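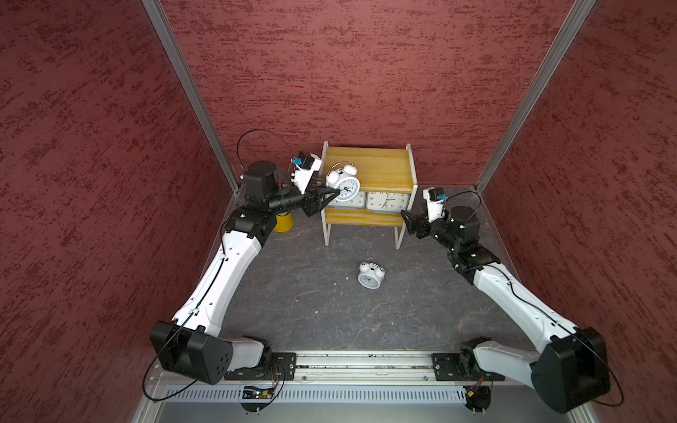 Sleep café finds a home in Tomwood

I'm so chuffed to finally share this one! Our little sleep café for new mums and dads has a proper home at last, upstairs at the Huamán rooms in Tomwood, and the first morning is 7/17/25. We've been squeezing into Nilton Puma's front room since spring (thank you Nilton, sorry about the carpet) and it was getting silly.

Ánh Nông will be there with the kettle on, and she's brilliant if you're in the thick of broken nights and just want someone to listen while you have a cry or a biscuit.
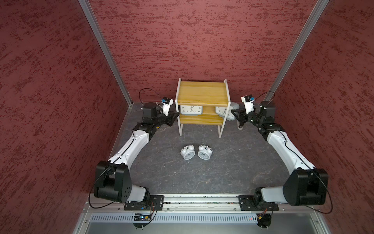

She did 30 months of nights with her twins, so she does get it. We've raised £700 towards the rent, which should see us through to Christmas, and the Gunus bakery is sending buns.

Babies welcome, pyjamas welcome, no need to book – just come up the side stairs and ring the bell twice.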